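北欧小镇乐队Tindarent推出新唱片，我去Ullby听了一晚

2021年1月4日

先说结论吧，免得有人看到一半就跑了：Tindarent的新唱片《Skornwood》出来了，一共12首歌，我已经连着听了好几天，洗碗听，走路听，睡前还听。楼下邻居大概都会哼第三首的副歌了。

事情得从九月说起。那会儿我收到鼓手Vinh Cao的一封邮件，就两行字，说他们在Ullby的排练室里把新歌从头到尾过一遍，愿意来就来，自己带杯子。我跟Vinh认识好些年了，他写邮件一向这个风格，连个标点都舍不得多打。我当天晚上就把车票买了（带了两个杯子，怕摔）。

Ullby这地方，没去过的人很难想象有多小。下了火车就一条主街，走到头是码头，往左拐是一家卖渔具的，再往上爬一段坡，就是他们租的排练室，原来是个存船帆的仓库。屋顶很高，说话有一点回声，录木吉他特别舒服，录鼓就要命。Vinh为了这个跟房间较了整整一个夏天的劲，墙上挂毯子，地上铺毯子，最后连他自己家沙发上的毯子也搬来了。现在你听唱片里那个军鼓，闷闷的、很近，像有人在隔壁敲门，就是这么来的。

乐队现在是四个人。主唱兼吉他Lợi Trương，鼓手Vinh Cao，键盘Diễm Đỗ，还有去年才加入的小提琴手Bríd Breathnach。老歌迷可能会问贝斯呢？没有贝斯了！低音部分全是Diễm用左手弹的。我一开始也不太信，觉得这样现场肯定会空，结果那天晚上第一首歌一起来，我坐的椅子都在震。

Diễm那台电风琴也值得说两句。是从Sandhu二手琴行淘来的，花了900，买的时候有两个键不响，老板说修不修随你。她修好了一个，另一个就让它哑着。第七首《盐与绳》中间有一段旋律，走到某个地方会忽然空一拍，我以为是编曲上的巧思，还特地夸了她一通，她笑得差点从凳子上掉下去。那个音本来是有的，只是弹下去没声音，录完大家听着都觉得好，就这么留下了。

Bríd的加入对这支乐队影响挺大。她是拉传统舞曲长大的，从小跟着家里人在各种婚礼和酒馆里拉琴，手上的东西多得吓人。Lợi跟我讲，她第一次来排练，听完一首歌没说话，拿起琴就把整首的和声拉了出来，他们三个人面面相觑，然后Vinh去烧水泡茶了。唱片里小提琴出现的地方比我以为的少，她很多时候只拉一根长音，贴在人声下面，你不仔细听都发现不了，可一旦拿掉，整首歌就塌了。Lợi当着我的面放过一遍没有小提琴的混音，我听完的感想是：快放回去。

说到专辑名，Skornwood是Lợi小时候住过的一片林子旁边的聚居点，总共也没几户人家。他家搬走的时候他才九岁，后来一直没回去过，直到前年冬天开车路过，发现从前等校车的那个木棚子还在。他在棚子里坐了一会儿，回来就写了第一首歌。我问他歌词里那个“穿红雨靴的人”是谁，他说是他姐姐，又说也可能是邻居家的小孩，记不清了。我挺喜欢这个回答的。整张唱片其实都有点这个意思，讲的都是一些记得不太牢的事，讲着讲着自己也拿不准了，就换一段旋律接着讲。

我个人最喜欢的是第五首《夜班渡轮》。前面将近两分钟只有风琴和人声，慢得不像话，我第一次听还以为放错了版本。然后鼓进来，很轻，用的是刷子，再然后小提琴忽然拉了一个特别快的乐句，像有人从甲板那头跑过来——我鸡皮疙瘩都起来了！那晚在排练室，他们把这首演了三遍，前两遍Vinh都嫌自己进早了。第三遍结束以后没人说话，外面有条船正好在靠岸，能听见发动机慢慢停下来。我问有没有录下来，Lợi说没有，设备那会儿正好关着。唉。

也不是每首都那么好，朋友归朋友，该说还得说。第九首《邮差》我觉得太长了，副歌来回唱了太多遍，词也比别的歌弱一些。第十一首是纯器乐，放在那个位置有点尴尬，前后两首都是慢歌，听到那里容易走神。我把这话跟Lợi讲了，他说《邮差》是他妈妈最喜欢的一首，那我就没什么好争的了。

制作人是Tài Vũ，跟他们是第一次合作。Tài以前做的东西都比较干净，音色擦得亮亮的，我原先还有点担心他会把Tindarent身上那股毛糙劲儿给磨没了。还好，他这回很克制，大部分人声都是一遍过，呼吸声、挪椅子的声音、翻谱子的声音都在。第二首开头有人咳了一下，我猜是Vinh，他坚持说是Bríd，Bríd说她那天根本没来。这桩悬案估计是破不了了。

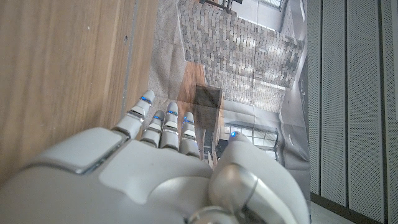
录音总共花了40个小时，分在好几个周末里，因为四个人里有三个都还有白天的工作。Diễm在学校教音乐，Vinh修船，Lợi给人装厨房。Bríd倒是全职拉琴的，不过她住得最远，每次来都得先坐渡轮再转火车，路上要是误了一班，当天基本就别指望合奏了。Tài说他从来没有做过一张唱片，日程表是照着渡轮时刻表排的。《夜班渡轮》最早的歌名就叫《末班22:15》，后来Lợi觉得太像告示牌，才改了。

唱片先出黑胶，首批只压了200张，封套是Diễm自己刻版印的，深蓝色底，一排歪歪扭扭的树。她说每一张树的浓淡都不太一样，有几张油墨上多了，看上去像半夜。我手里这张偏淡，像刚下过雾，我很满意，给多少钱都不换。数字版同一天上架，曲目一样，顺序也一样，只是没有B面最后那段藏起来的小尾巴。是什么我就不剧透了，反正放完别急着抬唱针。

想买的朋友可以去Sandhu琴行问问，他们柜台上留了一小摞，也能直接写信给乐队。Vinh负责回信，所以收到的回复如果只有两行，请别多想，他对谁都这样。

演出方面，眼下还没有定下来的日子，大家也都知道现在是什么情况。Lợi说他们宁可等一等，等到能让人踏踏实实挤在一间屋子里听的时候再演。在那之前，他们打算在排练室录几段现场放出来，其中肯定有《夜班渡轮》，我已经再三叮嘱过了，这回务必先检查设备开没开。另外Bríd在教其他三个人唱一首老的盖尔语歌，据说Vinh的发音惨不忍睹，但他练得最勤，修船的时候也在唱，码头上的人已经开始跟着学了。

还有件小事，差点忘了写。那天晚上排练完，我赶最后一班火车，走得急，把带去的两个杯子都落在窗台上了。前几天收到唱片，包裹里塞着其中一个，用旧报纸裹得严严实实，里头还有一张字条，Vinh写的：“另一个我们在用。下次来再带一个。”

杯子我已经买好了，绿色的，比原来那个大一圈。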